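Bonjour à toutes et à tous,

Voilà le point promis sur le catalogage du fonds Kravchuk, avec un peu de retard (la faute au serveur, j'y reviens !). En gros, ça avance bien : les 3000 cartes postales sont sorties de leurs boîtes et les notices de la première série sont en ligne sur le catalogue public, avec les vedettes-matière relues.

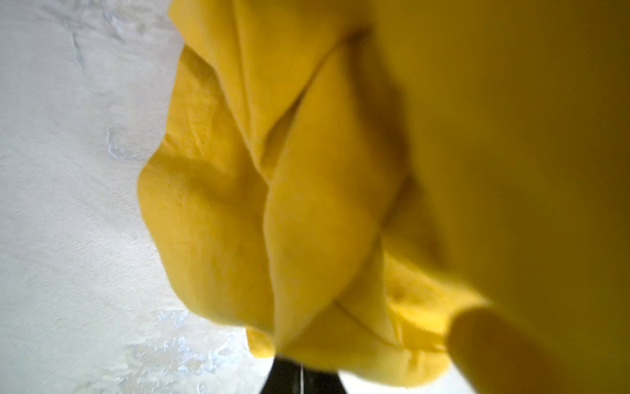

Ce qui a pris du temps, c'est la reprise des anciennes fiches. Brustum les importe sans broncher, mais il avale les accents et colle le lieu d'édition dans le champ de l'éditeur. J'ai donc écrit un petit tableau de correspondance, que je garde pour la suite. Les cartes de Gostholm restent les pires, avec trois orthographes pour la même rue.

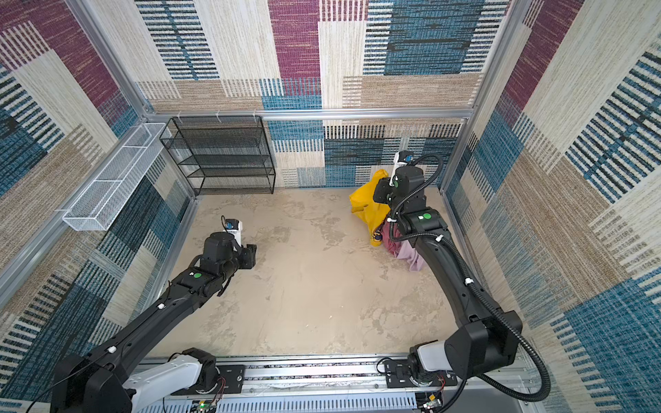
Côté salle de lecture

Le poste de consultation est ouvert depuis juillet. Les lecteurs cherchent surtout par village, presque jamais par photographe, et j'ai remonté ce filtre en haut de l'écran. On me demande aussi beaucoup l'export des références – il existe, mais il est caché dans un menu que je ne trouve moi-même qu'une fois sur deux !

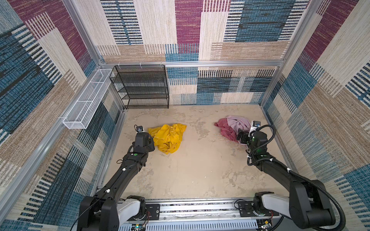 Pour la numérisation, le devis de Cutix est arrivé lundi. Il tient dans l'enveloppe prévue si on laisse de côté les 16 albums reliés, que je préfère de toute façon traiter à part vu l'état des dos.
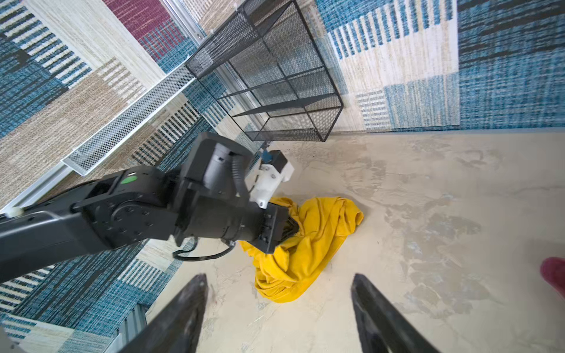
Reste l'indexation par sujet, mon gros morceau de l'automne. Je voudrais que chaque mot-clé décrive ce qu'on voit, sans interpréter. Pour un essai de vocabulaire, j'ai pris la vue du bras noir dont la pince appuie sur un tissu jaune en tas : « bras robotisé », « pince », « tissu », « jaune », et je m'arrête là. « Ménage » ou « lessive », non, rien ne le dit. Même règle pour les cartes : une charrette est une charrette, pas un « retour de marché ». Je vous envoie la liste complète des termes dès que j'ai fini la lettre P, et il me faudrait votre accord sur le devis avant de passer la commande.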